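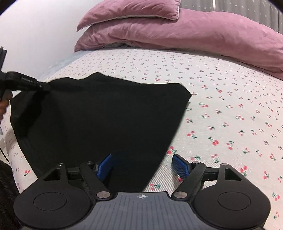

The Zirau Street linen exchange has now been running for two quarters, and this report covers the second of them, which went better than the first and cost slightly more. As you know, the idea is that families moving into their first apartment borrow bedding until they can buy their own, and then bring it back. The first part works very well. Donors continue to give us what they no longer wish to look at, so our stock leans toward the cheerful: white sheets with little red cherries and green stems on them, for instance, when what people ask for is plain. They get taken anyway. A cherry is a small price to pay for a made bed.

Search this site Search Go

Laundry. The Ovine machine was repaired in March and has behaved since. The Ilano machine has not, and we would like to stop paying people to look at it. We spent $1459 on laundry this quarter, including soap, repairs and one bill we are still arguing over with Sfeir Plumbing, who charged us for a visit on which they found the door locked. It was locked because they came at 6 in the morning.

Returns. Almost 3 in every 4 sets come back, usually with the right number of pillowcases. Your office asked whether a deposit would improve this. We tried it for two weeks. Returns stayed the same and we gained an envelope of small bills that took longer to hand back than the sheets did.

Storage. We are still in the hallway. The shelving in your original grant has arrived, in a size that suits a different hallway, and Orest Semeniuk is cutting it down on his own time.

For next quarter we ask to move the unspent travel money, which is all of it, into the laundry line. We would also be grateful for a decision on the Ilano machine before it makes one for us.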